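Ticket 632 - Internet drops out in the evenings, comes back by itself
Raised by: Naveen Thakur
Equipment: Limstead router, one Flevine extender in the back room
Provider: Jeltance
Status: Resolved

Original request

Hello, and thanks in advance to whoever picks this up. I've put off writing because I kept thinking I'd sort it out myself, and I've now run out of things to try. Our internet drops out at night. During the day it's lovely, I work from home at the kitchen end of the house and I've had video calls go for two hours without so much as a stutter. Then some time after tea it falls over, everything in the house loses connection, and a few minutes later it's all back as if nothing had happened.

The router is the Limstead one with the two stubby aerials. I've restarted it more times than I care to admit, I've changed the wifi channel, I've swapped the cable between the wall socket and the router, and I've asked my daughter to stop downloading games (she was very gracious about it, considering it made no difference). A speed test this afternoon gave 152 down, so I can't complain about that side of it.

Reply from support

Hi Naveen, thanks for such a thorough write-up, it saves us all a good deal of back and forth. Could you keep a little log for a few evenings? Time it dropped, time it came back, and what the lights on the router were doing. A scrap of paper on the fridge is fine. Please leave the channel setting alone while you're doing it, so we're only changing one thing at a time.

I've asked Jeltance to check the line from their end as well.

Log, first evening

6.40 pm, dropped. By the time I got to the hallway all the lights were on but the middle one was blinking orange. Back in about four minutes.
8.15 pm, dropped again. Same orange light.
Nothing after that, and we were up late with the cricket on.

Log, second evening

6.40 pm on the dot. I was standing in front of it with a cup of tea this time, feeling a bit silly, and I can tell you every light on the router went off for a second before they came back on. I hadn't noticed that before because I was always too slow getting there. So it isn't losing the line, it's losing power and starting up again!
8.15 pm, same thing.

Reply from support

That's a very good catch and it changes where we ought to be looking. Jeltance have come back to say the line is clean. They can see the router reconnecting 26 times in the past fortnight, nearly all of them in the evening, and each one looks to them like a restart.

Two questions. Is the router plugged straight into the wall, or into a power board? And is there anything in the house on a timer?

Reply from Naveen

Power board, I'm afraid, and not a young one. It came with us from the old place on Nedelcu Street, where it lived behind the television. The router shares it with the cordless phone, a lamp and the charger for the hand vacuum.

As for timers, I had a good think and said no to my wife, who then pointed out that the pump for the rainwater tank has been on a timer since last October. I'd clean forgotten. It's set to run the garden drippers from 6.40 and again from 8.15. You can imagine my face.

Reply from support

Well, there we are, or very nearly. A pump motor starting up can pull the voltage down for a moment. Most things in a house won't care, but a router can be fussy, and a tired power board with a loose contact makes it worse. Could you do these in order, with an evening between each?

1. Plug the router directly into the wall and leave the pump timer as it is.
2. If it still drops, turn the pump timer off for one night.
3. If it holds with the pump off, try the router on a different circuit, using an outlet at the kitchen end if you can reach it.

Please don't open up the power board or the pump. If the lights in the house dim when the pump starts, that's one for an electrician and I'd get them in soon.

Log, third evening

Router straight into the wall. 6.40 came and went. I watched the lights flicker very slightly but it stayed up. 8.15, the same. The pump was running both times, I went out with a torch to be certain.

Log, fourth evening

No drops. I waited 10 minutes past each start time just to be fair to it. The hallway lamp is still on the old power board and it does give a little wink when the pump kicks in, so I think the board has had its day. It's gone in the box for e-waste.

Log, a week on

Still no drops. The electrician had a look while she was out here for the oven, tightened something at the pump outlet and was happy with the rest. The Flevine extender in the back room did need to be paired again, but it took two goes and that was that. Happy for you to close this. Thank you so much for your patience, you've been very kind about the tank pump.

Closing note

Router restarts caused by a worn power board and a brief voltage dip at pump start. Router moved to wall outlet, board retired. No fault found on the line. Closed with the customer's agreement.

Comments (3)

dripline_deb
Same router here, and ours went off whenever the bar fridge started. I'd blamed Jeltance for months and now I feel I owe them an apology.

oldmate_per
Worth feeling the router's power plug too, mine was quite loose in the socket and a new adaptor fixed it.

Naveen Thakur
Good tip, thank you! All still behaving at our end. The back room is getting a tidy now that I'm not spending my evenings in the hallway - the cabinet's next on the list.

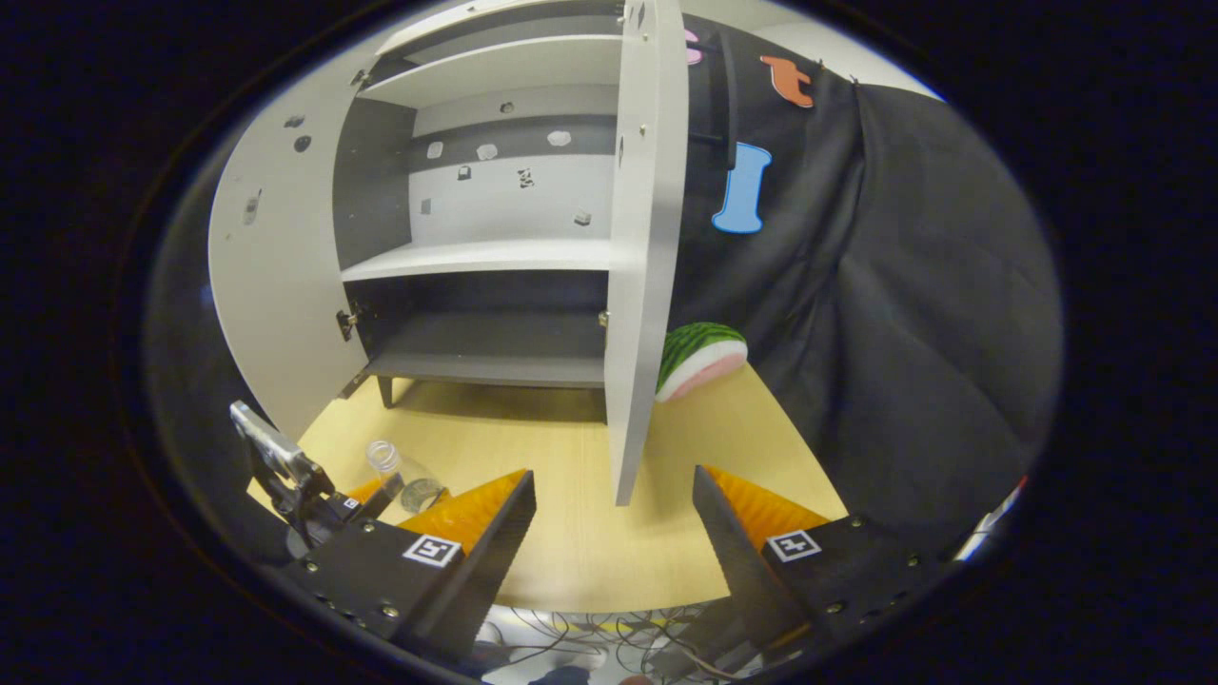

White cabinet, both doors open, nothing on the bottom shelf.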